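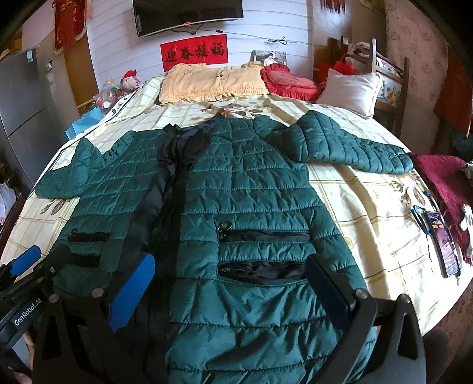

Loss of loft in insulated clothing is usually blamed on washing, but storage between seasons may matter as much. Most households in the Kazmi district put winter coats away in spring and do not take them out again until November, often pressed flat under blankets. A quilted coat is made of many small closed channels, and the filling in each one recovers separately. The jacket in Figure 3 has its channels stitched in horizontal rows, with a zippered pocket, and it is laid out lengthwise across a bed, the position we asked households to use before measuring thickness. Coats measured while folded gave readings that could not be compared.

We visited 40 homes and recorded 422 garments. Thickness was taken at the chest, the back and the upper sleeve with a Delik gauge, after the coat had rested for up to 6 hours.
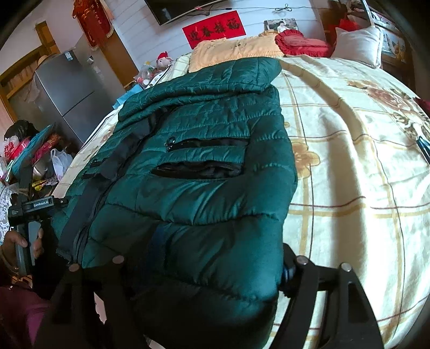 Sleeves recovered faster than the body in nearly all polyester coats. In down coats the order was less clear, and the back panel was often the slowest. Coats kept on hangers in a Cista wardrobe bag lost little thickness over the summer. Coats kept in Wosoline vacuum bags lost the most, and part of that loss remained after resting.

Figure 3. Quilted jacket on a bed with a plaid and rose print quilt cover.

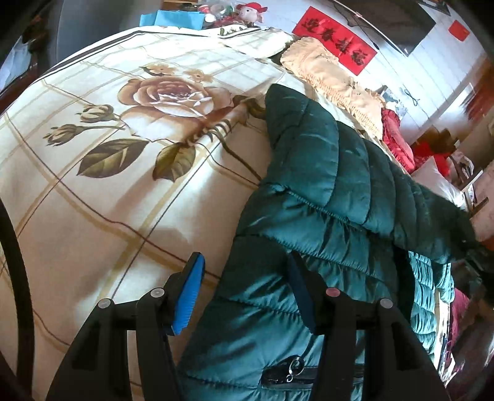
4.2 Effect of room humidity

Humidity was logged in the storage room only, so the results in this section do not cover conditions inside the bags.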